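Home & Garage Help > Workshops and Sheds > Soundproofing and Noise

Noise from a garage workshop getting into the bedroom upstairs, what would you do first?

Posted by benchdog_rafia
July 5, 2021

Hi all, long-time reader, first time I've needed to post anything. We moved in March and the new house has an attached garage with a bedroom right above it. The bedroom belongs to our toddler, who naps at the exact time of day I finally have free to make sawdust. You can see where this is going.

The garage is a single, block walls on two sides, drywall on the house side, and a drywall ceiling that I think is the plain half-inch stuff. I stuck my arm up through the hole around the light fitting and felt some old fiberglass, but it's patchy and doesn't go all the way to the edges. The door is one of those thin metal roll-up types and it rattles when a truck goes by.

What I run in there is a small bandsaw, a shop vac (the worst offender by a mile), a drill press and a compressor that I bought used and that sounds like a tractor falling down the stairs. My husband stood in the bedroom while I turned things on one at a time, and he says the vac is a whine, the compressor is a thump you feel in your feet, and the bandsaw is not too bad.

I have been reading until my eyes cross. One site says egg crate foam, the next one says foam is useless, the next one wants me to tear the whole ceiling down and hang a new one on rubber clips. I have a quote from a local outfit, Howlader, to do the ceiling with clips and double drywall and it is a LOT more than I wanted to spend. I also found Biltance panels online, which are a kind of thick felt board you screw up, and a heavy black curtain from a place called Grakex that says it's for "industrial partition use." Budget right now is $175, maybe a bit more if somebody convinces me.

I don't need silence. I need a two-year-old to stay asleep for an hour and a half. What would you do first?

Thanks in advance, Rafia Ghauri

3 answers

tinsnips_and_tea

Oh, I feel this one. I had the same layout for six years, only mine was a home office over the garage and I was the one being driven up the wall by my brother-in-law's table saw.

First thing, please don't buy foam. Foam takes the echo out of a room. It makes the garage nicer for YOU to stand in, and your toddler will hear the same vac as before. Felt boards are the same story, so I'd cross the Biltance stuff off for now. It might be pleasant to have later when you're tired of the ringing off those block walls.

You've got two separate problems and your husband already sorted them for you, bless him. The whine comes through the air. It goes out of the vac, up to the ceiling, and through every gap it can find. The thump goes through the floor and the walls as shaking, and no ceiling panel is going to touch it.

For the thump, get the compressor off the slab. I used a scrap of thick rubber stall mat from the farm store with a paver on top and then another piece of mat, like a sandwich. Cost me under $40 and it took less than half an hour, most of which was me looking for the good knife. Make sure the hose isn't clamped tight to the wall, too. Mine was held by a metal strap screwed straight into a stud and it was carrying half the racket on its own. I swapped that for a loop of soft webbing.

Check that the compressor is level when you're done, and that it can't walk. Some of them creep along when they run, and you don't want it stepping off its little platform.

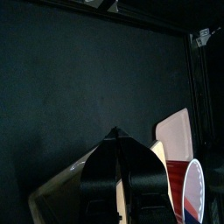
For the whine, build the vac a box. I know, I know, everybody says that, but it really is the best money you'll spend. Half-inch plywood, lined with whatever dense stuff you can get (old carpet is great and usually free), a door with a proper gasket on it, and an exhaust path that has to turn a couple of corners before it gets out. Leave it plenty of room to breathe. A vac motor cools itself with the air it's moving, and if you choke it you'll cook it. I put a cheap kitchen thermometer in mine for the first week, just to be sure, and opened up the exhaust a bit after I saw the number climbing.

Then do the gaps in the ceiling. That light fitting you stuck your arm through? That's a hole straight into the space under the bedroom floor. Get a tube of acoustic sealant (it never goes fully hard, and it gets on everything you own, so wear clothes you hate) and run it around the edges of the fitting, along the top of the wall where the drywall meets, and around any pipes. If it's a recessed can light, look up what kind it is before you stuff anything around it, since some of them need air space. And the wall between a garage and a house is usually a fire barrier, so if you're filling anything bigger than a crack, use something rated for it.

I'd do all of that before I called anybody back about the ceiling. You might find you don't need them.

One more — do you have a door from the garage into the house? Mine had a gap under it I could slide a magazine through. A drop seal on the bottom did more than I expected.

oldmarsh

White noise machine in the kid's room. $40. Done.

OK, slightly longer version. We raised 4 kids over a garage and the thing that woke them was never the noise, it was the noise STARTING. If there's already a steady hum going in the room then the vac coming on isn't such a jolt. Put it across the room from the crib and keep it low. Also, do your loud cuts in the first ten minutes of the nap or save them for after. Sand by hand in between. It's good for you.

Never heard of Grakex. A curtain won't hurt but I wouldn't expect much.

plumb_enough

Mostly agree with tinsnips. Couple of things I'd add or change.

I wouldn't write off the ceiling quote, but I'd ask Howlader to price it in pieces. There's a big difference between "tear it all down and hang it on clips" and "leave what's there, fill the joist bays, and add a second layer with damping goop between." The second one won't be as good but it's a job two people can do over a couple of days with a rented drywall lift. You said the fiberglass is patchy, and filling that in properly will help some by itself. You can do it through slots cut in the old drywall if you're putting a new layer over it anyway.

On the curtain, I did buy one of the heavy vinyl kind (mine was a Jestau, not the one you're looking at) and hung it around the compressor corner. It knocked the edge off the high-pitched stuff and did nothing at all for the thump. If I was starting over I'd spend the money on the vac box. They are also HEAVY, so if you do go that way, check what you're screwing the track into. Mine came down the first night and took a shelf of paint cans with it.

The roll-up door is a red herring for the bedroom, I think. It matters for your neighbors. If the rattling bugs you, see whether the rollers are worn. Nylon ones are cheap and quieter. Leave the springs alone, though, those can really hurt you.

Where I disagree is the order. I'd seal the ceiling gaps before building the box, just because it's one tube and one evening, and then have your husband go stand in the bedroom again. Do one thing, listen, then do the next. I did everything at once and to this day I couldn't tell you which part worked.

Also, how old is that compressor? Worth taking the intake filter off and having a look. I put a better intake silencer on mine, on a short length of hose, and it dropped from "can't hear the radio" to "mildly annoying." Fits on with a regular pipe thread, but check your size before you order. I got it wrong 2 times.

Comment from benchdog_rafia

Thank you all so much!! Got the stall mat this afternoon and the compressor is on its sandwich — husband says the thump is way down, though he also says the floor up there still buzzes a little when the tank's nearly full. The hose strap is coming off tomorrow. And yes, there is a door into the house, and yes, there's a gap under it, I'm embarrassed to say how big. Sealant next, then the box. oldmarsh, we already have a white noise machine, it's shaped like an owl and she throws it.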